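Urell Packing > Staff > Meetings > Minutes, January
Agenda Minutes Rota Contacts

Coaster line and the Zoëga cell. Start 2 pm, all shift leads in.

1. Handover. Zoëga takes over carton loading from Feburary. Sorting and stacking stay by hand for now. Last month's output 1,061 sets, all hand sorted. Turkik want examples of how we handle coasters before they quote for the next stage. Mixed colors and prints are the hard part, felt or cork types too. 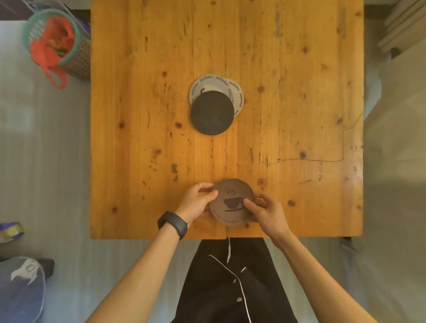 Night shift asked whether the sorters are training their own replacement, and said hours should be in writing before anyone agrees to more of this. Noted. Management answer: no cuts to hours through the trial, 8 people stay on the line. Letter to go out.

2. Pace. Complaint that the Flultell screen sets speed now, not the lead. Breaks getting squeezed. Agreed leads can pause the cell with no form. Screen target off untill reviewed.

3. Retraining. 7 places on the cell operator course, 2 already taken. Pay grade after course still open, union rep to chase. Day shift want it settled first.

4. Hand work. Stacking by print stays a paid task, own line on the time sheet.

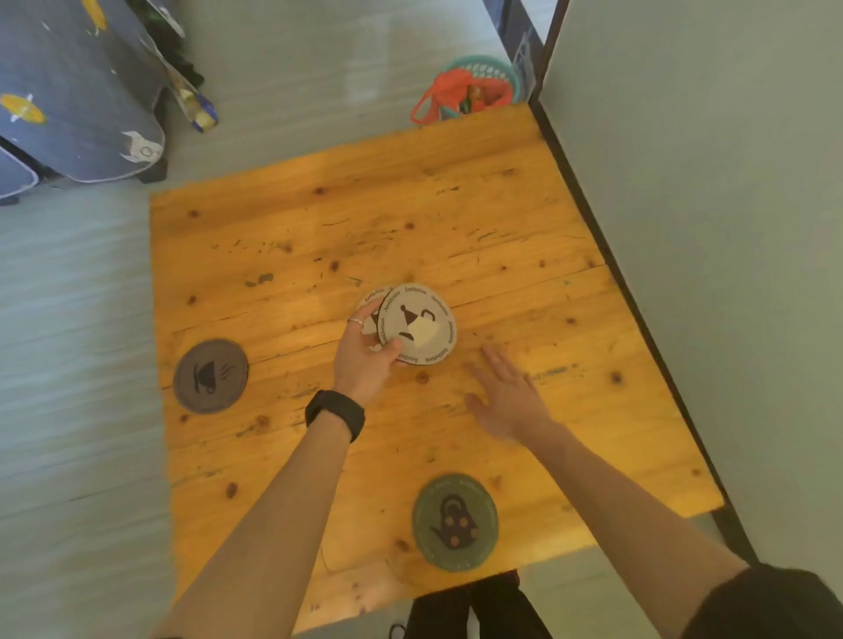
Item 4: stacking coasters by hand

AOB: stools. Carried over.
Closed 2:50.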